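What changed on our floor when the robots came

I've worked at Kultent for seven years, the first five of them on the packing benches. We fill orders for small household goods, mostly kitchen and bathroom stuff, and send them to shops and to people's doors. In August the company put in an automated picking system from a supplier called Meltovent. A few people have asked me what it's been like, so I'm writing it down while I still remember how we used to do things.

The old way was simple. You got a list, you took a trolley, and you walked. On a busy shift I'd do 83 orders and my knees would let me know about it that night. You learned where everything was. I could find the soap dishes in the dark. New starters took a good month to get to that point, and some left before they did.

Now the shelves come to us, more or less. The system brings a bin to the station, a screen shows what to take out, and you take it out and put it in the carton. The arms handle the boxed items on their own. Anything soft, odd-shaped or in a bag still comes to a person. That split was supposed to be temporary, and maybe it is, but I haven't heard anyone mention a date.

The first thing I noticed was how little I moved. I used to complain about the walking and I still wouldn't go back to the whole of it, but standing in one spot for a shift is tiring in a different way. My feet hurt more than my knees do now. They gave us mats after a few weeks of people asking. We also rotate stations every 30 minutes, which was our idea and took two meetings to get through.

The second thing was the talking. When you walked, you passed people. You'd stop at the end of an aisle and hear about somebody's kid's hockey or whose car wouldn't start. The stations are spaced out and the line has its own pace, so you save it up for break. Breaks are louder than they used to be.

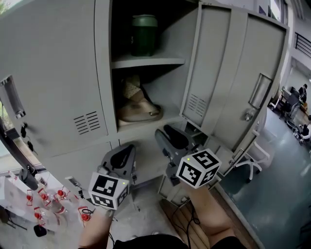 I moved off the stations in the spring. There's a small group of us now who do what the company calls teaching and checking. Part of it is going through the jobs the system got wrong and marking what happened. Part of it is doing everyday hand work slowly and the same way many times over, so there's something to learn from. Opening a door, reaching to the back of a shelf, putting a thing down without knocking over what's beside it. You don't realize how many small decisions are in that until you have to do it on purpose.

It's odd work to describe to my family. My father drove a forklift and he wanted to know what I make at the end of the day. I told him I make a list of mistakes. He didn't think much of that, but he liked the pay, which is a bit better than the benches. It isn't a lot better. The job was posted at the same grade at first, and it went up one step after several of us put in for it and then asked why it paid the same as packing when it came with training and a test.

The training was 7 days, run by Anozie, a small outfit that does courses for plants like ours. It was decent. The first morning was all safety, where to stand, what the lights mean, how to stop things and who gets to start them again. The rest was at the computer, and that's where some people struggled. I sat next to a woman who knows that building better than anybody and had never used a spreadsheet. She passed, but she did it by staying late most evenings, and those hours weren't paid. I think they should have been.

As for the jobs, we were told there would be no layoffs, and there haven't been any. What there has been is people leaving and not being replaced. The afternoon shift is smaller than it was. Seasonal hiring last winter was much lighter, and those were the jobs students and newcomers in town used to count on. So when somebody says no one lost work over it, I'd say that depends on whether you count the people who would have been hired.

The numbers did go up. The sheet on the lunchroom wall says 676 cartons out on the best shift so far. It doesn't say how many of those had a person's hands in them, and I'd like to see that figure beside it. From where I sit it's still a fair number, especially anything that comes in a soft bag. The bath mats beat the arms nearly every time. They fold over halfway up.

Injuries are down, from what we were told at the last safety talk, mostly backs and shoulders. I believe it. The heavy cases used to go to whoever was nearest and now they don't go to anyone. A couple of the older guys have said they can see themselves working to a proper retirement age now, and they weren't saying that before.

What I'd change, if I were asked, is the timing. We were shown the new layout after it had been ordered. The stations were set at one height and the shorter people had to work with their elbows up until risers came in. Any of us could have caught that from a drawing. A friend of mine works at Condodwood, where they bring in cabinet parts and ship them out again, and they're about to start the same kind of project. I told her to ask for the drawings early, to ask what happens to the pay grades, and to get the mats in before the machines.

I'm on the checking side until at least the end of the year. After that they'll look at how many of us they need. I've asked to keep my bench certification current so I can go back if I have to, and my supervisor signed off on that last month. The next batch of training starts once the holiday orders are out the door.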